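How do you teach a robot to pass something?

Hi, I'm Fergus Guthrie, and I teach robots for a living. Best job ever! My robot has two arms, and lately we've been practising with a bright orange thing, passing it between one hand and the other.

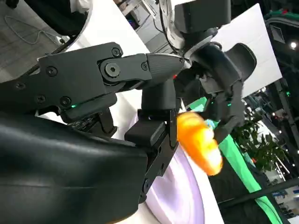
Two ways to show it

You can't just say "pass it over, please". A robot doesn't know what that means, so I have to show it.

The first way is by hand. I get hold of the robot's arm and move it myself, a bit like when a grown-up held your hand to help you write your name. The robot remembers how every joint bent.

The second way is by remote control. I stand to one side with a controller for each hand, and when I move, the robot moves too. It feels very odd at first - I kept leaning over as if that would help!

What does the robot see?

There's a little camera near the robot's wrist, so it gets a close-up of its own fingers. When the arm tilts, the whole world tilts with it. Try walking round with your head on one side and you'll get the idea.

Do you only show it once?

Oh no. We did this one 145 times, and my friend Agnes did 70 of those because my arms got tired. Every go is a tiny bit different, and the computer looks for what the good ones have in common.

Have a go yourself

Ask a friend to shut their eyes. Now move their hands for them so they pick up a sock with one and pass it to the other. When do you let go with the first hand? Too soon and it's on the floor. My robot has to learn that bit as well.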